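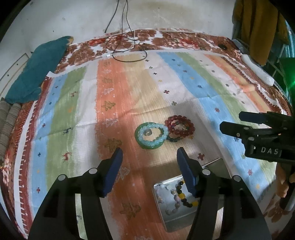 Beaded bracelets and a jade bangle, with more bracelets in a shallow metal tin.

Storing Bracelets: Your Questions

3 min read

Can I keep beaded bracelets in a metal tin?
Yes. A shallow tin works well if you can see everything in it without digging. Wipe it out first and check the rim for rough spots that could catch on elastic.

How many should go in one tin?
Two or three. Any more and they end up stacked, and the ones on the bottom never get worn.

Should a jade bangle go in with the beads?
We keep ours apart. Jade can chip if it knocks against metal, and it can scratch softer beads. A cloth pouch is enough. The Susano pouch fits most bangles.

Where is the best place to sort them?
On a bed. Beads that slip off a broken cord don't bounce far on a sheet. Lay everything out flat and pull overlapping bracelets apart before you put anything away.

What about rings?
Give them their own small box. A ring dropped inside a bangle is easy to lose when you pick the bangle up.

How often should elastic be replaced?
Safta Stanciu, who restrings for Jendska, suggests once a year for bracelets worn daily – sooner if you see gaps between the beads.

Do you restring bracelets?
Yes, from January through the end of spring. Allow 30 days. Put the bracelet in a small bag with your name on it, and include any loose beads.

Can I wash the beads?
Glass, yes, with a damp cloth. Do not soak anything on elastic.

Related
Choosing a Cord: Ravn or Gemano?
5 Ways to Untangle a Necklace
How to Measure Your Wrist for a Bangle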